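Run 219

Planner quit again at 2 a.m. Same error. No path, goal unreachable, cost infinite. She read it out loud to the empty office like it was mail from the bank.

The goal was a chair. That's all. Get through the doors, get to the chair by the little table, stop. Fuvo had done it in May on the old build and then Tullenen merged the new collision checker and now every gap was a wall.

She dropped the margin to 5 centimeters. Recompiled. Coffee from yesterday. Hit run and leaned in so close her breath fogged the moniter.
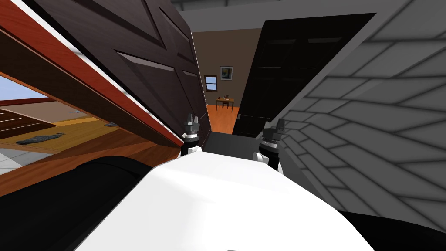
Fuvo between the doors, run 219.

Horizon all crooked. Frame transform, maybe, or the camera mount in the config, she'd look tomorow. Didn't matter. Both grippers up and the far room right there past them, the picture on its brown wall, the table, the chair.

"Go on," she said.

The log scrolled. Node 2792 expanded. Replanning. Replanning. She had her hand over the kill key - old habit - and took it away.

Her phone buzzed. Travumden office, wanting to know if the demo was still on. She turned it face down.

Replanning.

Then a line she hadn't seen in weeks. Path found. She didn't move. Neither did Fuvo, not yet, the controller was still loading gains.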